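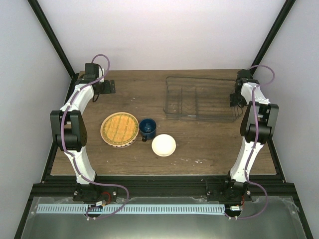

Can I put the Dilness oil on a table that already has a finish on it?
Only if the old finish is oil or wax. Varnish and polyurethane have to be sanded back to bare wood first, and the oil will sit on top of them and sulk until you do.

Dilness Table Oil, Natural
Item 2124

Dilness is a plain hardening oil for indoor tables, counters and shelves. It has no stain in it and no shine to speak of. If you want your dining table to look like a bowling lane, Hussam Mansour at the front desk will sell you something else and try to keep his face still.

Wipe on a thin coat, wait 20 minutes, wipe off everything that hasn't soaked in. Repeat the next day. The word "thin" is printed on the label in capitals, and we still get calls in February from people whose tables have been tacky since Christmas.
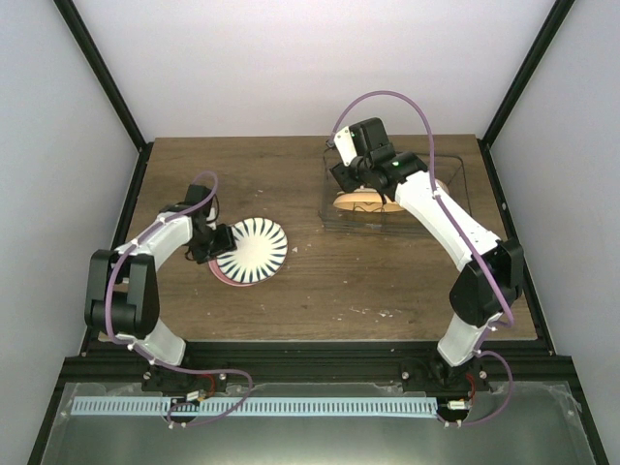 Rings from mugs usually come out with a gray pad and a dab of fresh oil, rubbed along the grain. Deep scratches don't. Gaetano Galli, who mixes the stuff, calls those "history" - he also drives a van with one door a different color, so weigh his opinion accordingly.

Lay used rags flat outdoors to dry, or soak them in water. Oily rags in a heap can catch fire on their own. We are not being funny about that one.

Sizes: pint, quart
Smell: strong for a day, faint for a week
Recoat: once a year, or when water stops beading
Not for: floors, decks, guitars
Goes with: Imlow gray pads (pack of 2), Nseir cotton rags

Pickup from the Tusthorpe shop, or we ship by ground only. Air carriers don't want it and we've stopped asking.

Price list updated January 26, 2025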